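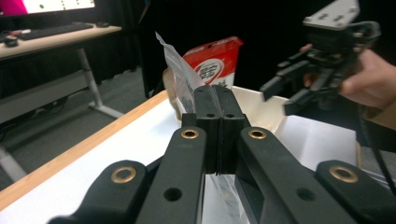 Snack storage for the study room: what do you do with the half-empty bags? We started keeping ours in an open white bin on the table and I love how much tidier it is already! The trouble is what goes in it. A red-and-white snack bag will stand up nicely at the back, but the clear crinkly ones flop about, and I can never tell if they're rubbish or still have something in them. Should I sort by type, or give up and decant everything into tubs? There are a lot of us sharing (teenagers too), so it has to be easy.
Radwa Helmy
2022-12-04

Keisha Pettigrew
Oh, I had such fun sorting mine out in November! Stand everything upright like books, tallest at the back, opened bags at the front with the tops folded over twice and a clothes peg on each. The floppy clear ones go in a smaller box inside the big one, so they've got something to lean on. I used an old ice cream tub and it works a treat. I'd skip decanting, you lose the best-before dates and then you're guessing. Empty the whole bin once a week and wipe it out, as crumbs do get everywhere – mine had half a cracker's worth in the corners!

Svatopluk Krajčí
pegs. get the wooden ones

Damián Espinoza
Agree with Keisha on standing them up, it makes a huge difference. For the rubbish question we have one rule in our house: whoever finishes a bag takes it out of the bin there and then. I also write the opening date on the front in marker pen. Tubs are brilliant for nuts and rice crackers though, they stay crisp far longer than in a folded bag, so I'd do a couple of those and leave the crisps as they are. If yours is a deep bin, a strip of cardboard across the middle stops everything sliding forward when you take one out.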